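The Slow Business of Oiling a Table

Most furniture sold in this country leaves the factory under lacquer. It goes on by spray, cures in minutes and needs no attention from the buyer until it fails. Oil is a slower finish and a more awkward one to sell, yet the small workshops have kept using it, and over the past few years the demand for oiled tops has grown enough for larger makers to take an interest.

Preltow, which makes dining and work tables to order, stopped offering lacquer in October. The workshop had been running both finishes side by side, and the repair book settled the matter. Of 122 tops returned for refinishing, almost all were lacquered. The fault was usually the same: a scratch or a chip had let water under the film, the film had lifted, and the whole surface had to be stripped before any part of it could be put right.

The difference lies in where the finish sits. Lacquer forms a continuous layer on top of the wood. A drying oil, such as linseed or tung, soaks into the open cells near the surface and hardens there by taking up oxygen from the air. Very little should remain on top. What does remain stays soft for weeks, collects dust and turns sticky in warm weather, and it is the commonest mistake made at home.

Raw linseed oil dries slowly, sometimes over weeks. What is sold as boiled linseed oil has seldom been boiled in the ordinary sense; it has been treated with metal driers that shorten the wait to a day or so. Tung oil gives a harder result with better resistance to water, at a higher price. Hardwax oils are blends of oil and wax, often with a solvent, and leave a thin film of their own. They are quicker to apply and harder to blend in when a patch needs repair.

Preparation counts for more than the choice of product. The surface is sanded along the grain in steps, and for oil there is a point past which further sanding does harm. A very fine abrasive burnishes the wood and closes the surface, so the oil cannot enter evenly. The usual result is a patchy top that looks well enough under workshop lamps and poor beside a window.

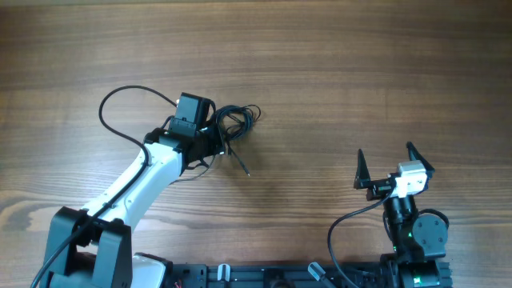
Oil makes the grain show a good deal more than it did before, and one reader of our spring issue wrote in to object that the trade never warns people of this. She had ordered from a pale sample, she said, and the top that came was two shades deeper and far busier than she wanted. Her advice was to ask for a sample oiled on one half and left bare on the other.

It is sound advice. The darkening has a simple cause. Dry wood is full of small air spaces which scatter light and give the surface a chalky look. Oil fills part of that space, less light is scattered back, and the contrast between the denser latewood and the softer earlywood increases. Linseed also yellows with age, more so in a dark room than in a bright one. Wiping bare wood with white spirit gives a fair idea of the colour to come, and leaves no lasting mark once it has evaporated.

Kevwood, a timber yard that supplies boards to several furniture makers, now keeps part-oiled samples of each species on its counter. The yard reports fewer arguments over colour, though it still gets some over width. An oiled board remains open to moisture in the air and will move across the grain with the seasons. Lacquer slows that movement but does not stop it. A top that is screwed down rigidly to its frame will split under either finish, and slotted fixings are the normal remedy.

Application is plain work. A thin coat is spread with a cloth, left for 10 minutes, and wiped off until the surface feels dry to the hand. Preltow gives its tops 3 coats with a day between them, and a light rub with a fine pad before the last. End grain drinks far more than the face and is coated again while still wet.

The rags need care. Drying oil gives off heat as it hardens, and a crumpled cloth can hold enough of that heat to catch fire hours after it was put down. Cloths should be laid out flat in a single layer outdoors until stiff, or soaked in water and kept in a closed metal tin – a bin in the corner of a shed is the worst place for them.

Upkeep is modest. The top is wiped with a damp cloth, dried, and given a fresh thin coat when water no longer beads on it. On a kitchen table that may be every 2 years or a good deal sooner, depending on how it is washed. Strong detergents draw the oil out. A white ring from a mug will often go with a light sanding and a dab of oil, worked a little beyond the edge of the mark – the new patch looks dark at first and evens out over the following weeks.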